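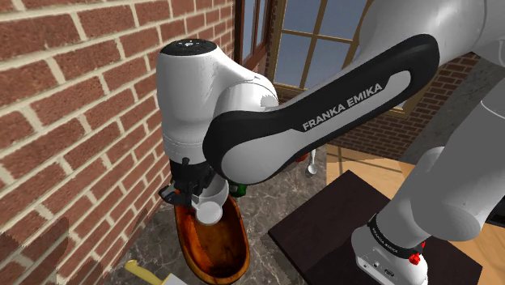

Garnet Simard wrote in to say that no arm at this price will clear a kitchen worktop as well as a bored teenager, and that I would be wasting my time with the Morelli package. I have now spent a fortnight on it and partly agree.

Morelli is software from Plistex. You lay out a simulated kitchen, pick an arm and give it chores to do before you risk any real crockery. I used the Franka Emika arm on its platform next to a marble worktop, with a wooden bowl, a white spoon and a few other bits lying about.

I ran the bowl chore 400 times. The gripper has to go down to the bowl, take hold of the rim and lift. It failed 103 times, mostly because the fingers closed too early. Spoons were worse. A spoon lying flat on a worktop gives the fingers very little to hold, and I gave up on cutlery after the second evening.

Setting up is easy enough. There are 11 ready-made kitchens and you can move things about with the mouse. The manual is poor and the help pages still describe the January version. It also crashed twice when I added a second bowl.

Would I let a real arm put my dishes away on the strength of this? Not yet. As a way of finding out which chores are worth trying, it does the job, and I preferred it to Prument, which is slower and has only one kitchen.

Three stars out of five.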